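Gripper notebook, Gresska bench
October 2026

I meant to write this up in two lines and go home, but the longer I look at the numbers the more I want to get down while it is fresh, so get a cup of tea if you are reading this later. The short of it is that the Plemitska two-finger gripper is now on the arm in the kitchen sim, it behaves better than I feared, and I owe an apology to everyone who had to hear me grumbling about it back in July.

What I was after was a fair go at comparing it with the Ashworth, same arm, same kitchen, same controller, nothing changed but the bit on the end. We never did that properly before. The old Ashworth runs used the earlier wrist offset, and I had been quoting them at people as though they meant something, which was naughty of me. So I threw the lot out and began again with the offset measured from the new flange drawing.
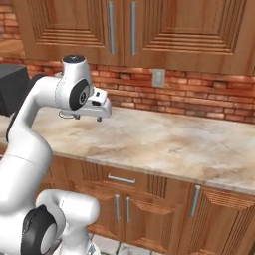

The Plemitska settles much more quickly after a long reach than I had it down for. I had expected the heavier housing to swing the wrist about when the arm came up and over, and there is a little of that at the very end of the move, but with the damping put up one notch it dies away nicely. I did most of the settling checks with the fingers in the air over the back part of the worktop, as they are there, with no load on them, and only went on to the loaded checks when I was happy. The fingers are short, mind you, shorter than I would choose, and it means the housing has to come down closer to the work than it did with the Ashworth. I had to lift every approach point in the old script to suit. If you borrow my script, please take the new one and bin the old, they have nearly the same name (my fault, I will tidy the folder).

Settings, so I don't have to hunt for them again:

Controller: Vircombe, build 712
Approach speed: the slow preset for all runs, both grippers
Damping: one notch up from default for the Plemitska, default for the Ashworth
Wrist camera picture: 1,024 square, same for both
Runs: 9 for each gripper, same start poses in the same order

A word on that build, as I lost most of a morning to it. The one before it keeps the last tool weight in memory when you swap grippers, so the arm thinks it is still carrying the old one and sags very slightly to make up for it. You would hardly notice by eye. I only caught it when the Ashworth came out worse on its second go than on its first, with nothing altered. Build 712 clears the weight on a swap, but I still type it in by hand every time and I would be grateful if everybody else did too.

On to results. Of the 9 runs, the Plemitska reached its finishing pose cleanly in all but 2, and both of those were stopped by the controller for coming too near a joint limit, so I am not inclined to blame the gripper. The Ashworth finished the lot, bless it, but took longer over each one and wandered more on the way down. If the jobs were all slow and all in open space I would keep the Ashworth and be quite content. They aren't, though, and the next lot are all beside the coffee machine, where I would much prefer something that holds its line.

That brings me to the wrist camera, which I had been dreading. With the Ashworth the fingers sit so far in that they cover a good part of what you want to look at. I had a fiddle with the Plemitska mount, tipped the camera forward a touch, and tried again with the view towards the machine. Both fingers still show low down, one to each side, and the gripper body takes up a strip along the bottom, but the drip tray and the steam wand are in clear view above them and I can live with that very happily. I did try tipping it further and lost the fingertips, so back it went. Please leave the mount where it is now! 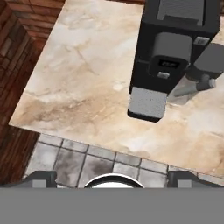 Still to do

Write a mask for the strip of gripper body at the bottom of the wrist view, so the tracker stops finding features on it. It is very fond of the edges of the fingers.

Look again at the two stopped runs. I suspect a different elbow pose at the start would cure both, and I would like to try that before touching the limits themselves.

Ask Plemitska whether they do a longer finger for this housing. If they do I'd want a pair in the model before the next round, and I would have to redo the approach heights yet again, but I've got quite good at it by now.

Put the Ashworth back on once more with the tool weight typed in by hand, and repeat its slowest run. I have a feeling I was a bit hard on it.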